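Workshop tips: fridge door tasks

Notes from the Gedasgate bench for anyone planning door jobs in Zendatance. Most of these came out of the January runs.

Store the hinge side with the object, never with the task. If you swap the appliance, the planner then picks up the right arc by itself.

Split the job in 2: opening, then reaching in. Each gets its own time limit and its own retry. A single long plan is harder to debug and the log is a pain to read.

Keep 15 mm clear on both sides of a shelf in the collision model. Wire shelves come through the depth filter full of holes, so draw them in by hand as a solid slab.

Check the marker size in the settings before you blame the tracking. Irniline goes back to its default after an update — write yours on a bit of tape by the screen.

Replay at 100 ms steps first. Go finer only where the gripper meets the handle.

Put the fridge on a table with the door side free to swing fully, and save the open position as a named pose.

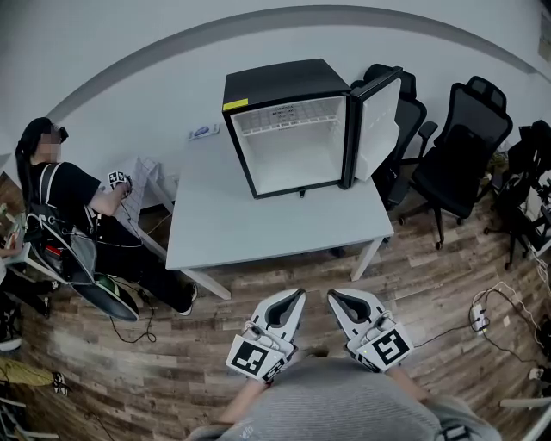
Mini fridge on the white table, door swung open to the right.

Dalen users: clear the old door poses before loading new ones. The list stops at 200 and drops the rest without a warning.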